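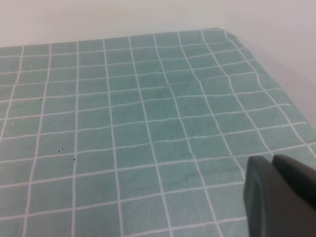

Checked tablecloth in green and white. Photo: Lai-ching Lau

Checked tablecloth

A checked tablecloth is a cloth for covering a table, on which lines or bands of a second colour cross each other and make squares. It is one of the most common patterns for household table linen, and it is used in kitchens, at picnics, in cafés and in school halls. The word "checked" is usual in Australia and Britain. In Canada and the United States the word "checkered" is also heard, and in older writing the spelling "chequered" is found.

Kinds of check

There are several patterns which people call by the same name. In gingham, the bands of colour and the bands of white have the same width, and where two coloured bands cross there is a darker square. In a tartan or plaid, the bands have different widths and often more than two colours. In a windowpane check, the ground has one colour and only thin lines cross it, so that the squares look like the panes of a window. The windowpane check may have a light ground with dark lines, or a coloured ground with white lines. It looks quieter than gingham, and it is often chosen for small rooms.

The size of the square is called the scale of the check. A small scale hides crumbs and little stains better. A large scale suits a long table, but it shows more clearly when the cloth has been put on crooked.

Colour

Red and white is the best known combination, and it is connected by many people with picnics and with Italian restaurants. Blue and white comes next. Soft greens, such as mint and sea-green, are sold mostly for kitchens and for summer use. Pale colours fade less visibly than strong ones, but tea and beetroot leave marks on them which are hard to remove.

Materials

Cotton is the traditional material. It is comfortable to touch, it can be washed hot and it takes an iron well, but it creases easily. Linen is stronger and more expensive, and it creases even more. Polyester and mixed cloths dry quickly and need little ironing. Oilcloth was once a cotton or linen cloth treated with boiled linseed oil. Today the name is given also to cotton coated with plastic. Sheets of vinyl, with or without a soft backing, are wiped and not washed.

The check can be woven or printed. In a woven check the coloured threads go through the cloth, and both sides look nearly the same. In a printed check the back is paler. A printed check does not always follow the threads exactly, and for this reason a printed cloth which is cut straight by its lines may hang a little twisted after the first wash.

Size and drop

The part of the cloth that hangs over the side of the table is named the drop. To find the size of cloth needed, the length and the width of the table are measured, and two times the drop is added to each. For daily meals a short drop is more practical, especially where there are small children who may pull on it. For a formal dinner the drop is longer.

Laying the cloth

With a checked cloth the lines themselves are a help. One line is placed along the edge of the table, and the cloth is then drawn towards the other side until the lines across it are also straight. Where the cloth is rumpled, the lines bend and the squares lose their shape, so an uneven place is seen at once which on a plain cloth would perhaps pass without notice. It is smoothed with the flat hand from the middle outwards. Corners are done last, as they tend to curl up or to bunch when the cloth has been stored folded.

If the table has a hard surface, an underlay of felt or thick cotton may be put first. It makes less noise under the plates and it keeps the cloth from sliding. On outdoor tables clips or small weights are used.
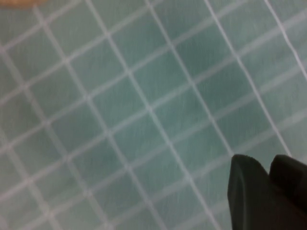

Care

Crumbs and specks should be shaken or brushed off before washing, otherwise they can be pressed into the cloth. Grease is treated with a little dish soap, and fruit stains are rinsed from the back with cold water. A new cloth in strong colours is washed alone the first time. Cotton is best ironed while it is slightly damp, following the lines of the check, not across them on the diagonal, which may stretch it.

For storage, the cloth is rolled on a cardboard tube or folded loosely. Some households change the place of the folds each December, when the good linen is taken out, so that the same crease does not wear thin.

Makers and collecting

Two small firms are often named by collectors of windowpane cloths. Lerar sold its checks under pattern numbers, of which number 456, white lines on pale green, is the one most asked for. Trendetti made a similar cloth in a coated version named Deradlow, which came in 3 sizes and was meant for outdoor use. Labels are frequently missing from cloths of both makers, and they are then told apart by the hem: Lerar used a single row of stitching, Trendetti a double one.

See also

Gingham
Oilcloth
Placemat
Table runner
Tea towel

This page was last edited on 2020-06-04.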